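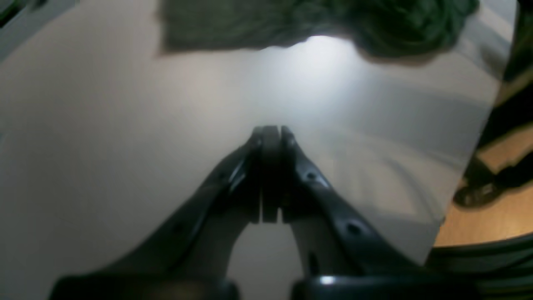
Fingertips together over a pale tabletop.

So I finished Loltevdale. The main story took me 40 hours, which I'm told is slow, and then I went straight back in and started fishing, so you can guess how this post is going to go.

I know, I know, I said in February I wasn't buying any more games until I'd cleared the pile. The pile is still there. It looks at me. But Kamol had been going on about this one in our group chat for weeks (the man does not let things drop) and then it went on sale on a Wednesday evening when I had nothing on, and that was the end of my big plan.

If you've missed it, Loltevdale is a valley. You're the new ferry pilot, you take people and goats and crates of turnips across a lake that is much bigger than it looks on the map, and in between trips you poke around in the drowned village underneath. No combat at all, unless you count the geese. I was expecting one of those very gentle games where you water things and everyone says thank you, and the first couple of hours are pretty much that. Then the water level drops for the first time and you see the church roof, and I sat up and put my tea down.

The ferry handling is the best thing in it. It's heavy! You have to think about your turn way before you make it, and when you've got a full load on one side the whole boat leans and you're fighting the wheel the entire way across. I hit the same dock so many times that the dockmaster has a special line for it. Chaltu says she never got that line, so either she's a much better pilot than me or she's lying, and I've played racing games with Chaltu.

Music is lovely too. Lots of accordion, which I didn't think I'd be writing as a compliment. There's a tune that only plays if you cross at night with the lamp off, and I've now done that far more often than the game needs me to.

What I didn't like so much: the menus. Oh boy, the menus. Everything you pick up goes into one long list in the order you found it, and there's no sort button. There are 169 relics to dig out of the village and by the time you have even half of them you're scrolling forever to find the one the schoolteacher wants. I started writing them down on paper. Abdelkrim, who plays on PC, says there's a mod that adds a search box, but I'm on console so that's no help to me at all. The patch notes keep promising "inventory improvements" and so far what we've had is a slightly different font.

Also the map doesn't mark the docks you've already repaired. Why? I repaired the Pappas landing, sailed off, forgot, sailed back with a boatload of planks, and stood there like an idiot. Then I did it again the next night.

And chapter four drags. You have to earn 1,000 fares before the sluice gate opens, and if you've been doing the side stuff you'll probably arrive with most of that in your pocket, but I hadn't, so I spent two whole evenings hauling sheep back and forth. The sheep are funny the first time. There's a good bit of story waiting on the other side of that gate and I think plenty of people will quit before they get there, which is a shame – it's the part where the old pilot's daughter finally talks to you, and the writing goes up a level from there on.

I won't spoil the ending. I'll say that I picked the wrong thing, felt bad, and reloaded. Then I picked the other thing and felt worse.

Performance is mostly fine. I had one crash, right after a save, so no harm done. The fog chugs a bit when you're near the mill, and my reflection vanished from the lake for an entire chapter, which I assumed was plot until Kamol told me it was a bug. I'd built up a whole theory about that! My pilot was a ghost, the goats knew, the works. I still like my version better.

Would I tell you to get it? At full price, hmm, maybe if you already like slow games and don't mind a bit of homework. On sale, yes, go on. Play it with headphones and switch off the tutorial pop-ups as soon as it lets you, because they sit right over the compass.

Oh, and a tip that took me far too long to work out: hold the horn button and tap the wheel and you'll turn on the spot. It isn't in the controls screen anywhere. It changes the whole second half of the game, especially the narrow bits past the mill.

A few of you asked about co-op. It's there, it's two players, and it's local only for now. One of you steers and the other one handles the ropes and the cargo. Filippos came over and we tried it for an evening and got through the first 13 deliveries with only one argument (he threw my turnips in the lake). It's good fun, but whoever's on ropes has long stretches with nothing to do, so swap often. Progress only counts for whoever owns the save too, so he went home with nothing to show for it except a wet goat achievement. He's asked for a rematch and I've told him he can bring his own turnips.
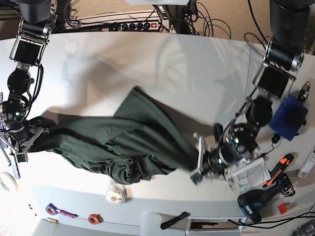

What I'm playing next

Tevora, I think. It's the card game from Clustance, the one with the lighthouse on the cover, and I've been hearing good things from people who normally hate card games. I normally hate card games, so let's see. I did the first run last night and lost to the very first boss with a full hand of cards I was saving for later. I always do this. I finish every role-playing game with a backpack full of potions as well.

Charalambos has offered to lend me his copy of the first one so I get the story, but he also says the story makes no sense, so I may skip it. If you've played both, tell me in the comments whether it matters. And if you found the last relic under the bell tower in Loltevdale, please tell me how, I've been down there three times and all I've got is an eel.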